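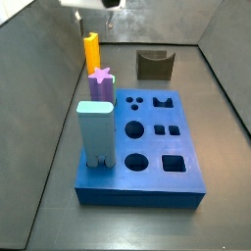

Figure 2. Practice cell with sorting board. Two pieces appear to stand in the board; others are on the floor behind it.

4.2 Changes to the work of packing staff

Before the trial at Ornbridge, packers at the site placed parts into trays by hand for the whole of a shift. The Esov cell took over the simplest of these placements in July. Staff were first trained on a practice cell with a shape-sorting board (Figure 2), in which a piece must be lined up with its hole before it can be seated. The same skill is needed for the trays used on the line.

Over the trial, the cells at Ornbridge and Avarton called for help 214 times. In 149 of these cases the packer on duty cleared the fault without calling an engineer. Most faults concerned a part that had been presented at the wrong angle.

Packers reported less strain in the wrist and shoulder. They also reported that the work was harder to plan, as a call could come at any point in another task. At Avarton, 10 packers asked for a fixed rota for answering calls, and this was brought in on a Tuesday shift before being extended to the rest of the week. Pay grades were not changed at either site during the trial. The Msimang scale, applied before and after, showed a small fall in the control that staff felt they had over their own pace.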